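3.2 Sparse sets and the gap condition

We now turn to sets of natural numbers whose gaps grow without bound. One would hope that such sets are all small in every sense one cares to name. They are small in the sense of density, which is the easy part and takes two lines. The trouble starts with the Bachmann condition, which asks that the ratio of each gap to the element before it stay above a fixed positive number. The squares fail it. So do the primes, though the primes fail most things we ask of them.

Let A be a set that meets the condition with constant c. Then the number of elements of A below n grows no faster than a multiple of log n, and the multiple depends only on c. For c = 1 and n = 2842 the bound allows 16 elements, give or take the first one, over which the two authors of this paper have agreed to differ.

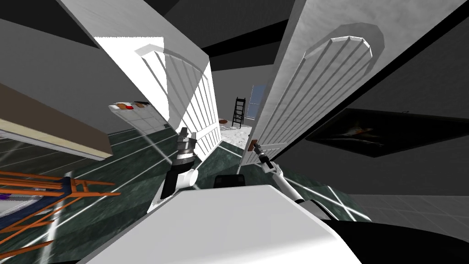 Figure 6. Rendered robot arms at a double doorway.

The converse is false. Take the powers of two and put next to each of them its successor. The count merely doubles, but every second gap is now 1, and the condition collapses. Rustard sets were brought in to mend this by letting a set be split into finitely many parts, each of which meets the condition alone. The set just built splits into two parts and causes no further grief. Whether a bound of order log n on every translate would force such a splitting is a question we leave for Section 4, where we also fail to answer it.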